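Jobs & Gigs > Part-time > Packing / Moving
Posted in December by Briren front desk

Hands needed – Lillness is clearing out its big open room and we are short. 21 people wanted, 18 signed up so far. Table clearing, glassware, wrapping, boxing, labels. No experience, just careful with glass please.

Start 8 a.m., done by 2. Pay is $38 per shift, plus lunch. Yes lunch is real food. Closed shoes, short sleeves are fine, it gets warm in there. Bring your own water.

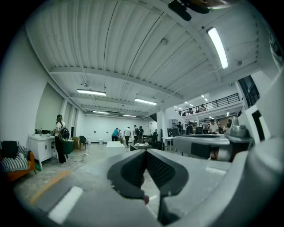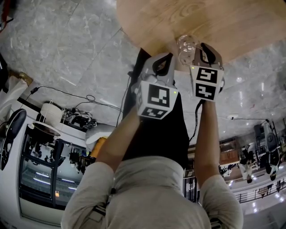 Glassware first, then cabinets and drawers, chairs last. Chairs and blankets go to Plotby, everything else to the Magalhães unit. Dont mix the labels. Anything chipped goes in a seperate box, tell the front desk.

To sign up – leave name and phone at the desk, or call ext. 463 before noon. Say if you can lift. Under 18 need a signed form. Second shift possible if we run over, same pay.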